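Elldale Annex, Ground Floor
Autumn walk-through: fire, electrical and general safety
Checklist with inspector's comments

Scope: ground floor, loading door, rear stair, shared kitchen. The upper floor was done separately and is not covered. Ratings are OK, FIX, or UNPROVEN. I use UNPROVEN where I was told something is fine and shown nothing to back it up. There are more of those than last time.

1. EXITS AND ROUTES

1.1 Front exit opens fully, no key needed. OK
1.2 Loading door route clear to 36 inches. FIX
Comment: Two pallets were in the way. I was told they were being moved that afternoon. The November sheet from last year has the same entry and the same answer.
1.3 Rear stair free of storage. FIX
Comment: Folding chairs under the bottom flight. "Only temporary" is written on a piece of tape stuck to them, and the tape has yellowed.
1.4 Exit signs lit. OK
1.5 Emergency lights hold for the full test period. UNPROVEN
Comment: They come on when the button is pressed. That tells me the bulb works and the battery is not completely dead. The log has a tick for the long test but no start or finish time. I would like to see both times written down by whoever stood there.

2. EXTINGUISHERS AND ALARMS

2.1 Extinguishers mounted and visible. OK
2.2 Tags current. OK
Comment: Current, yes. All the initials look as if they were written in one go with the same pen. Gauges were in the green when I read them, so I am leaving it.
2.3 Smoke detectors tested. UNPROVEN
Comment: The Clukach panel showed no faults. A panel showing no faults is what you would also get from a detector someone had taped over and forgotten, depending on the type. Ask Clukach which type this is and get the reply in writing.
2.4 Pull stations not blocked. FIX
Comment: Coat rack by the kitchen. Move it and screw it to another wall, or it will drift back.

3. ELECTRICAL

3.1 Panel door closes and latches. OK
3.2 Clear space in front of panel. OK
3.3 Circuit directory matches the breakers. FIX
Comment: Circuit 9 is labeled "lights, old office." There is no old office. I switched it off with permission and the kitchen refrigerator stopped. Relabel the whole panel; I do not trust the rest of the list after that.
3.4 No extension cords used as permanent wiring. FIX
Comment: One behind the copier, one across the kitchen doorway under a rug. The rug makes it worse.
3.5 Power strips not chained. OK
3.6 Ground-fault outlets trip on test. OK
Comment: Tested each one with my own tester and with the button. The one by the sink tripped on both but took a second push to reset. Replace it before it gets worse.
3.7 Space heaters. UNPROVEN
Comment: I was told there are none in the building. There is a heater box on top of the supply closet.

4. WORK SURFACES AND FLOORS

4.1 Tables stable, no sharp edges. OK
4.2 Joined tables level at the seam. OK
4.3 Small parts kept in trays, off the floor. OK
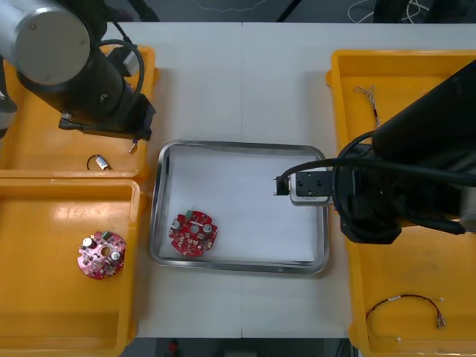
Comment on 4.2 from the tenant side, added to the shared copy: We would push back on giving this an OK without a number. If tables are bolted together, the step at the join should be measured and the figure written down, otherwise the next inspector has nothing to compare with.

Reply: Fair. I ran a straightedge over the joins and felt no step, but I wrote no figure. I have added a column for it. Until it is filled in, treat my OK as one person's fingertips.

4.4 Floor free of trip hazards. FIX
Comment: Lifted vinyl at the kitchen threshold. It has been glued before, badly.
4.5 Anti-slip strips on ramp. FIX
Comment: The Flukano strips were sold to us as good for five winters. The lower two have lifted at the corners after one. Either they were put down on a dirty surface or the claim is generous. I would find out before ordering the same again.

5. STORAGE AND SHELVING

5.1 Shelving anchored to wall. OK
5.2 Load limits posted. FIX
Comment: The posted limit is 600 pounds per bay. The maker's plate on the Väisänen rack, which you have to kneel to read, says 219. Someone has copied the sign from a different rack. Take it down now, go by the plate, and unload anything heavy in the meantime.
5.3 Heavy items below shoulder height. FIX
Comment: Paper stock is on the top shelf. See 5.2.
5.4 Cleaning chemicals labeled. OK

6. PAPERWORK

6.1 First aid kit contents match list. FIX
Comment: List matches the kit. Both are missing burn dressings, and there is a kitchen.
6.2 Previous FIX items closed. UNPROVEN
Comment: Work order 3378 is marked complete for the rear stair handrail. The handrail moves when I lean on it. Reopen it, and attach a photo of the new bracket next time instead of a tick.

Re-check: items 1.2, 1.3, 3.4 and 5.2 first. I will not give notice of the time.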